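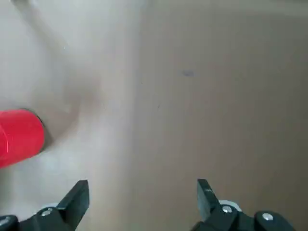

A bit of red on a pale surface.

How to apply for a plant trainee post without losing your weekend

Power companies hire trainees the way they build turbines: slowly, and with a great deal of paperwork. The Zasthorpe generating station opens its intake every October, and last year 1223 people applied for 184 places. A fair number were turned down over a missing signature.

Step 1. Read the whole notice. Yes, the annexes too. The age limit is in one annex and the exception to it is in another, presumably so they don't fight.

Step 2. Pick one trade. Mechanical, electrical and instrumentation have separate forms, and sending in all three gets you considered for none.

Step 3. Scan your certificates before you open the portal. It logs you out while you hunt for your diploma and keeps nothing you typed.

Step 4. Pay the fee and save the receipt number. The confirmation email arrives when it feels like it.

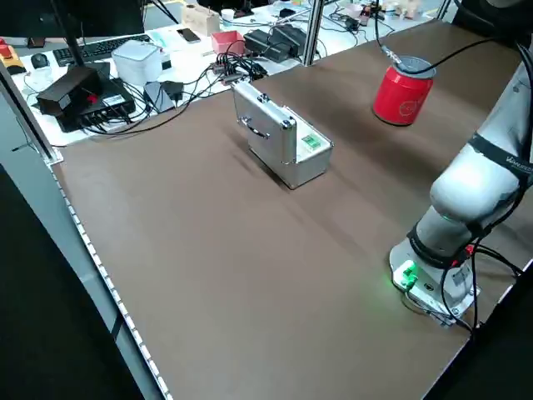

Lebrun wrote in to say that the portal at Grirncombe won't take a file name with a space in it, and that the error message blames your date of birth. Rename everything first — underscores are fine.

Step 5. Choose your test center. Zorkau has 469 seats and they go early. The overflow hall is 2 hours up the line, and the test starts at 8 a.m.

Step 6. Print the admit card. Print another. Sign both in blue ink, in the box, and bring the same photo ID you listed on the form.

Results go up on the station's careers page under "Notices (Old)."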